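Open day at the Lovness paper mill

I'd been meaning to get to the Lovness open day for years, and this year I finally managed it. It's a small working paper mill on the river below Tresau, the kind of place you drive past for most of your life without turning in, and once a year in August they let the public walk through. Tickets were 6 dollars at the gate (cash only, so bring some!) and they take 100 visitors in the morning and 100 more after lunch. I was in the morning bunch, with a thermos and entirely the wrong shoes. 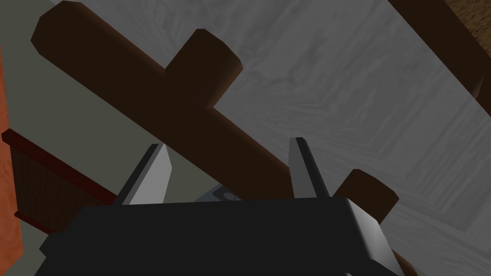
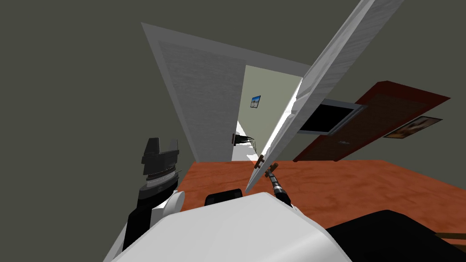

Do you have to book ahead for the mill tour?

It's best to. Morning places go first, and they're given out through the mill's own mailing list before anything is sold at the gate. The afternoon usually has a few left on the day, but if you're coming from any distance I wouldn't risk it.

So, the tour. We started in the rag room, where they sort old cotton sheets and shirt cuttings by hand. I always figured good paper came from trees, and plenty of it does, but the heavy sheets Lovness sells to printmakers are nearly all cotton. Buttons and seams come off first. There was a bucket of rejected buttons by the door and every kid in the group got to pick one. I may have picked one too.

Next came the beater, a big oval tub that churns the rags into pulp for hours on end. It is LOUD. Our guide gave up talking and just pointed, and then told us everything we'd missed once we were out in the yard. The beater was made by a firm called Nakajima and came to the mill secondhand. Everybody there calls it by that name, like a coworker ("Nakajima's being slow this morning"), and by the end of the tour we were all doing it.

The vat room was my favorite. The vatman dips a wire mold into the pulp, lifts it, gives it one shake forward and one sideways, and there's your sheet. It takes maybe five seconds and looks like nothing at all. Then we got to try. My first sheet had a hole in it, my second was thick at one end and thin at the other, and my third I dropped back in the vat on purpose. The woman next to me got a perfect one on her first go and was very nice about it.

Upstairs is the drying loft, long and breezy, with slatted shutters down both sides and sheets hung over ropes like laundry. They'd written the loft count on a chalkboard for us, and it was 1,211 sheets that morning. Up there it smells like clean towels and a little like a barn. I could have stayed an hour, but the stairs are narrow and the next group was waiting to come up.

Lunch was in the yard. Go for the potato soup and skip the sandwiches, which were mostly bread. The mill shop is in the old stable, and this is where I lost control of my wallet. I came home with a pack of offcuts, two sketchbooks, and a big sheet of the gray-blue stock they call Plollutance, which has little flecks of denim in it. I have no plan for it whatsoever. It's lying flat under the bed until I get brave.

A few practical things. Parking is in the field across the road and it was soft after the rain, so keep to the top end. The vat room floor is wet all day, so wear boots. The loft can only be reached by stairs, but everything else is on ground level. Dogs are fine in the yard and not in the buildings.

I've already put my name down for next year, and I'm taking the two-day sheet-making class in between if a place comes up. They're keeping a waiting list at the shop counter.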